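Stop telling us the fire is 60 percent contained

Opinion, by Iwona Adamczyk

Sixty percent contained. That was the text I got at breakfast, the same text everybody on the east side of Somholm got, and by lunch two of my neighbors had unloaded their cars. Put the photo albums back on the shelf. Put the dog's bed back in the kitchen.

By dinner the wind had come up the canyon and we were all under a warning again.

I don't blame the neighbors. I unpacked one bag myself. I blame the number, or really I blame the way the number gets handed to us with nothing attached to it. Percent contained. Percent of what? Ask ten people in line at the grocery and you'll get ten answers, most of them some version of "that's how much is out." It isn't. It's how much of the edge has a line around it that the crews expect to hold. A fire can be mostly contained and still have plenty burning in the middle, and the part with no line can be the part pointed at your house.

In our case it was. The uncontained stretch of the Wostine Ridge fire was the north flank, the side facing us. All the good news was on the south side, where there's a reservoir and a lot of rock. Good for the rock.

So. Three complaints and then a couple of things I'd like somebody to do.

First the texts. I've kept all of mine from that week. They come in at odd hours, which is fine, fires keep odd hours. But read them in order and try to work out what you're supposed to do. One says evacuation warning. The next says evacuation order "for affected zones." The one after says acreage, 2,207 acres, and containment, and thanks us for our patience. Which zones? There's a link. The link goes to a map. The map, on the phone I own and on the signal we get up here, takes so long to open that I gave up and walked down the hill to ask Hussam Awwad, who has better windows than I do and could see the smoke.

That's my evacuation system. Hussam's windows.

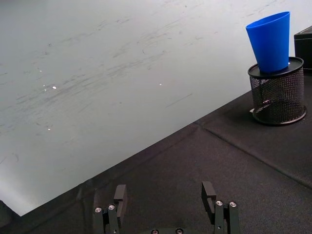
Scuffs and gray streaks on a white surface, next to black cloth.

Second, the zones themselves. The county redrew them last August and gave them letters and numbers, and I'm sure it makes sense on a big screen in a dispatch room. Up here people say "by the old feed store" or "Mahama Road past the second bridge." Nobody I asked that week knew their zone by heart. I didn't either and I write about this stuff. The mailer with the zone on it went out with the property tax inserts, and we all know what happens to those. Renters never got one. There are a lot of renters up here now, more than the county seems to think, and they're in the back units and the converted garages at the end of the long driveways, which is the last place you want someone who doesn't know they've been told to leave.

Asnakech Hailu rents one of those. She works nights. She slept through two texts and woke up to a deputy pounding on the door, and she says he was very polite about it and she will never sleep with her phone on silent again. But she had signed up for the alerts, she did everything right. The order reached her as a buzz, same buzz as a coupon.

Third. The evening briefing. I'm glad there is one. I watched all of them. And I'll say the crews were great and the operations people who talked about the fire were clear and straight and plainly exhausted. But it took forever to get to them. Every night began with a row of officials thanking each other. I understand why, people have worked hard and ought to be thanked. Do it at the end. One night I timed it because I was mad, and we went through most of a pot of coffee before anyone pointed at a map. People watching that thing have their shoes on. They have a cat in a carrier.

Now, I called the county about this and to be fair they called back. Ama Kwofie in the emergency office gave me a good half hour on a day I know she didn't have one. Her points, as best I can put them.

The percent contained figure comes from the fire team, it's what they're asked for, and if the county left it out people would demand it. True. I would have.

The texts have to be short. Also true, though I'd note there was room to thank us for our patience.

Street names are risky becuase roads run through more than one zone, and if you name one and forget another, somebody stays put who should have gone. That one stopped me. I hadn't thought of it. I still think you could name the zone and then a landmark, and tell people that if in doubt, go. She said she'd bring it up. I believe her.

And the sirens. There are none on our side of the ridge. There was money once, a grant, and it went to the software that runs the alert sign up, a thing called Rimance. I have nothing against Rimance. It sends the texts. But a text only gets to a phone that's charged, that's on, that has a tower to talk to, and the tower on our side lost power the second night and was out until morning. Nobody at the podium mentioned it till somebody in the crowd yelled.

A siren is dumb. I mean that as praise. It makes one noise and the noise means get up. 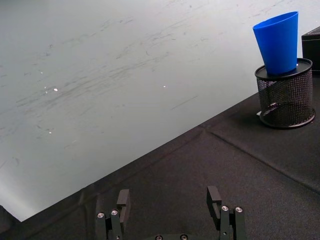 SOMHOLM, 2025-07-16

I wrote everything up to here while the warning was still on, and then set it aside to go help at the school gym. Coming back to it now with the warning lifted. I thought I'd be calmer. Not much.

The final count, or what they're calling final: 88 homes on our side got the full order, the leave now one. The wider warning covered around 900 people. No houses lost in Somholm, two barns gone out toward Wostine and a lot of fence. By any fair measure we got off light and I know that some towns reading this did not. I'm not going to pretend we went through what they did.

But light is exactly when you fix things. After a bad one there's a lawsuit and everybody clams up. After a near miss you can still get people in a room and have them say what went wrong without a lawyer leaning over.

What I'd ask for.

Put the instruction first. Before the acres, before the containment. LEAVE NOW or BE READY TO LEAVE or YOU CAN GO HOME. Then the zone and a landmark. Then whatever else fits. If nothing else fits, fine.

Say which side. If you're going to give us a percentage, tell us where the open part is. "North flank not contained" is four words. Those four words would've kept two cars packed on my street, three if I'm counting mine.

Get a siren. One. Put it on the firehouse roof and test it at noon once a month until we're all sick of it.

Knock on the back units. The deputies did this, and did it well, but they were working off a list of addresses that had the front house and not the unit behind. Philomena Quansah has delivered mail up here longer than I've lived here and she could mark up that list in an afternoon. She told me so. She also told me nobody's asked. So ask her!

Print the zones on something that stays on a fridge. A magnet, I don't care. Hand them out at the dump, everyone goes to the dump.

And for us, the people who live here, because it isn't all on the county. We moved to a canyon. We know what grows in it. Some of us had brush up against the siding that should have been hauled off in spring, me included, I had a whole pile of cut juniper behind the shed I'd been meaning to deal with since forever. Some of us treated the warning as a suggestion because the last two warnings came to nothing. One man on my road, I won't name him, stayed through the order with a garden hose, and two firefighters had to go up and talk him out of there when they had about a hundred better things to do. He's a nice man. It was a rotten thing to do to them.

If you get a warning and you've got animals or a trailer or somebody who moves slow, the warning is your order. Go then. Being early costs you a night on somebodys couch.

The argument I keep hearing against changing any of this is that people will tune out if you scare them. Maybe. I've seen some of that. But I don't think what I saw on my street was people who'd been scared too much. They'd been soothed. They heard sixty percent, and sixty sounds like more than half, and more than half sounds like the worst is over, so they carried the albums back inside.

The supervisors take up the fire response at their next regular meeting, and public comment is on the agenda ahead of the budget items. Two minutes each. I've got mine written and it's mostly the list you just read. Asnakech is coming if she can swap her shift. Bring your texts, if you saved them, printed out and in order. I think somebody should have to read them aloud.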